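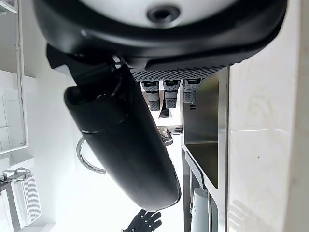 Siv Isaksson asked after the last report whether the hearing date could still move, and whether we should keep paying for outside economists while we wait for it. The answer to the first question is yes, it could move, but we do not expect it. The second question takes more space, and most of this report is my attempt to answer it.

Progress report to the program board
Merger monitoring project, Mikurow and Pukov
2026-08-27

Where the case stands

As you know, Mikurow wants to buy Pukov, which makes payroll software for small employers. Mikurow already sells the accounting package that many of these employers use. The regulator opened its in-depth review in spring and has now sent its list of concerns to both companies. We received the public version, which has 96 pages. Large parts are blacked out, mainly the market shares and the internal emails.

The main concern is the connection between the two products. Today, a payroll program from any supplier can send its figures into Mikurow's accounting package through an open interface. The regulator fears that after the purchase Mikurow would make this interface slower or more expensive for the others, or stop giving them early notice of changes. The price of Pukov itself gets only a short chapter. I had expected more on this, and I think our written comments should return to it.

Mikurow has offered to keep the interface open for a fixed period. The length is blacked out too.

What we did in this period

We sent a questionnaire to small employers who use payroll software and received 795 usable answers. This was better than we planned for. The answers show clearly that changing the payroll supplier is seen as difficult, above all in the middle of a tax year. Many people wrote long comments by hand in the free text field, and it took Onyekachi Okonkwo much of the summer to sort them.

We also held two meetings with smaller suppliers. Chukwu was open with us and gave permission to quote its written statement. Clesach spoke to us only on background, so its information does not appear in our comments. I ask the board to respect this also in conversation.

The first draft of our comments is finished. It asks for three changes to the offer:

– the interface should stay open without an end date, or at least until a new review
– notice of technical changes should reach all suppliers on the same day as it reaches Pukov
– a person outside the company should be able to decide disputes quickly

Our lawyer finds the first point too strong. In her opinion the regulator has rarely accepted a promise without an end. I would keep it in the draft and let the board decide.

What did not go as planned

The study on prices is late. We depended on old price lists, and Pukov removed its earlier ones from its website before we had saved them all. Onyekachi found part of them in customer newsletters, but there are gaps of two years for the smallest customers. We can show that prices went up over the whole period. We cannot show when, and the draft says so openly.

Money

Spending is within the approved budget. Travel cost less than planned because both supplier meetings were held by video. Legal advice cost more, and I moved part of the travel money to cover it, as the agreement allows.

On the outside economists, I suggest that we keep the contract until the written comments are sent and then pause it. If the hearing takes place in December, we would need them again shortly before, to prepare answers on the price study. They have agreed to a pause without a fee – I have this in writing.

Next steps

The board's remarks on the draft are needed before we can send it. After that we will publish the questionnaire results, with names of employers removed, and ask the regulator for a speaking place at the hearing. Siv will receive the full table of costs separately.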